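Bonne année à tous ! On est le 1er janvier 2023, j'ai du café, un plaid, et une sacrée envie de vous raconter où en est Momgate, le projet qui me mange mes soirées depuis septembre. Pour ceux qui débarquent : Momgate, c'est le bras robotisé que Fatima Bashir et moi essayons de faire travailler sur de vieux PC de bureau, à l'atelier partagé de Devthorpe. Le but est tout bête : sortir un disque dur de sa baie et savoir le remettre, sans que personne ne mette les doigts dedans.

Bon, tout bête sur le papier. La première version du programme (Tokgate, paix à son âme) partait du principe que le boîtier était toujours posé au même endroit. Sauf qu'un boîtier, ça glisse ! Deux millimètres de travers et la pince venait taper dans la tôle avec un petit bruit que je n'oublierai pas de sitôt. Fatima a fini par tout réécrire pendant que je m'occupais de la partie mécanique, et on s'est remis au boulot avec une tour Dell couchée sur la table.

Ce qui me plaît dans ce modèle, c'est le berceau en plastique bleu du disque. Quand on le fait à la main, on pince les côtés, on tire, et voilà. Pour une pince à deux doigts, c'est une autre histoire : il faut arriver bien dans l'axe, serrer assez pour que ça ne s'échappe pas, mais pas au point de tordre les rails. On a passé 15 essais rien que sur l'effort de serrage, avec un carnet plein de ratures.
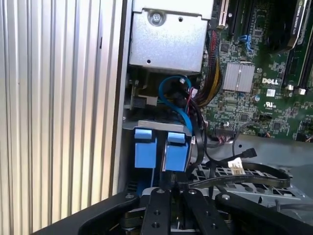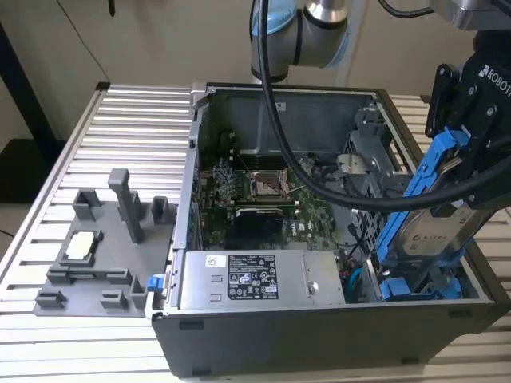 Le disque dans son berceau bleu, approché par la pince à côté de la baie :
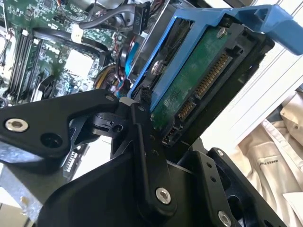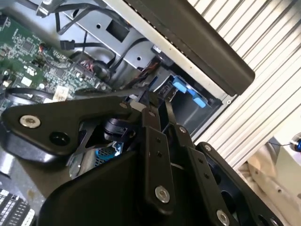 Côté câbles, j'avais complètement sous-estimé le problème. Dans ma tête, le boîtier était une boîte bien rangée avec un disque au milieu, alors qu'en vrai il y a des fils qui se baladent partout, et un câble SATA a l'art de revenir pile sur la trajectoire. Notre solution pour l'instant : une approche lente, par le haut, avec une pause avant la descente finale. C'est long (20 secondes juste pour descendre, j'ai le temps de me resservir un thé), mais depuis qu'on fait comme ça je respire mieux.

L'autre gros morceau, c'est le gabarit imprimé en 3D. J'en suis à la version que Fatima appelle Mạch, parce qu'elle trouve que les numéros c'est triste, et je dois dire que le nom est resté. Les plots ont été redessinés je ne sais combien de fois. Trop hauts, la pince les accrochait en passant ; trop bas, les pièces bougeaient dès qu'on les relâchait. J'ai aussi perdu une soirée entière à cause d'un angle mal ébavuré, et je vous laisse deviner dans quel état était ma lime (et mon humeur).

Le script, lui, fait maintenant 527 lignes, commentaires compris. Fatima voudrait le couper en deux fichiers, moi je préfère tout avoir sous les yeux, on en discute encore. Elle a sûrement raison, mais ne le lui répétez pas !

Pour la suite, on aimerait s'attaquer aux barrettes de mémoire. Les petits loquets au bout des emplacements me font un peu peur, il faudra sans doute des embouts plus fins, et j'hésite entre les imprimer en souple ou coller une bande de caoutchouc sur des embouts rigides. Si quelqu'un a déjà tenté le coup, les commentaires sont ouverts, je prends tous les conseils, même les recettes bizarres. Et si vous avez une vieille tour qui dort dans un placard, pensez à nous avant la déchetterie, on vient la chercher avec plaisir.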